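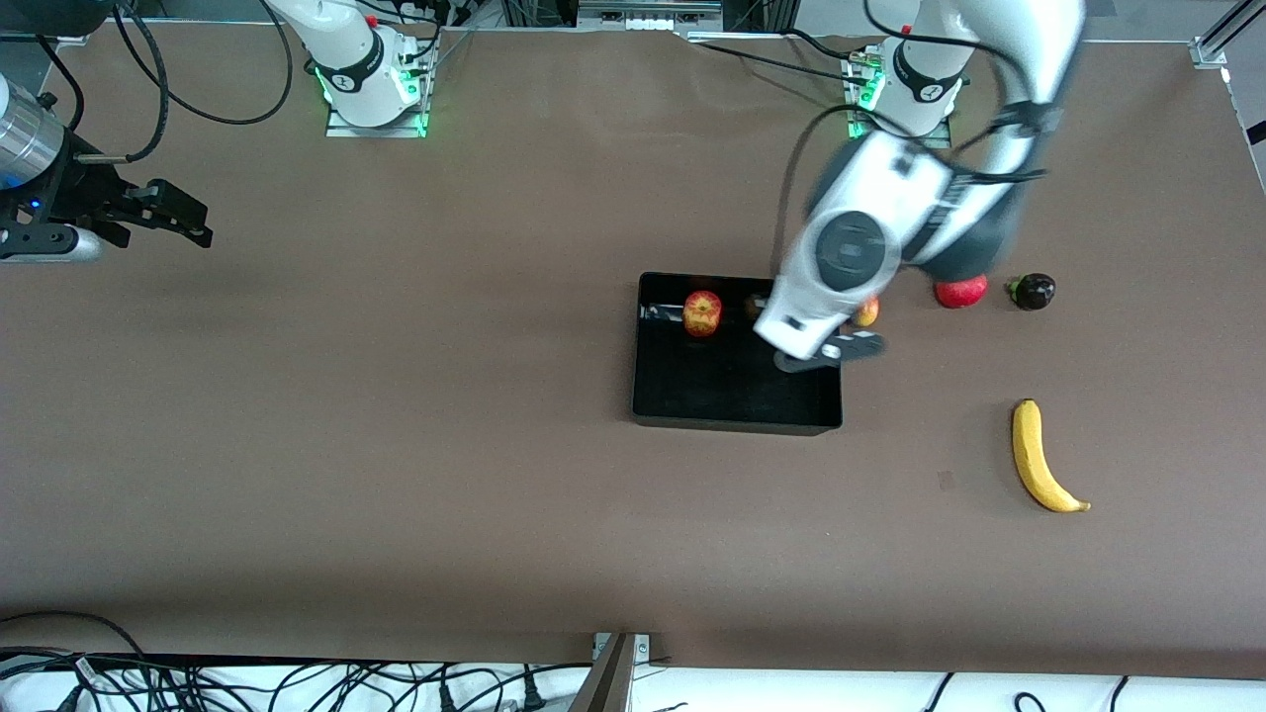

Dilani Weerasinghe
Lab manager, Tunon

Budget season again, friends! I have my spreadsheet open, I have my second coffee, and I have a request in from nearly every bench for next year. So let me tell you where the two-arm station stands, because you keep stopping me in the hallway to ask.

We are keeping both arms. Dean Whiteley made a good case for trading one in toward a bigger single arm from Karnus, and I did get the quote, but most of what we want to run next year is tray work with fruit and vegetables (apples, bananas, the little eggplant everybody seems fond of) and I'd much rather have two grippers at that table than one long reach.

What I am asking for is boring stuff. Cables, mostly! Longer ones, sleeves for the ones that ride along the arms, and a proper channel under the front of the table. I put that down at $2909, and before you gasp, that includes the spare connectors and a day of Rasa Raudsepp's time to route everything and label both ends. I also have $2000 penciled in for replacement gripper fingers. Jemal sells them in packs and the lead time is 13 weeks, so if we want them by spring the order has to go out in November.

Trays are the cheap part. I'd like 15 more, and I'd like a few of them in a matte finish this time. The glossy black ones catch the light, and dark produce is hard to pick out against them. If you have a color you'd like to try, tell me now, while it's still one line on the form.

Still undecided: the service contract. Stenuvport wants us to sign for three years and I keep going back and forth on it. Dzintra Ots is pulling last year's repair bills for me, and I'll bring those to the planning lunch.

Send me your wish lists by noon on the day of the lunch, with part numbers, please!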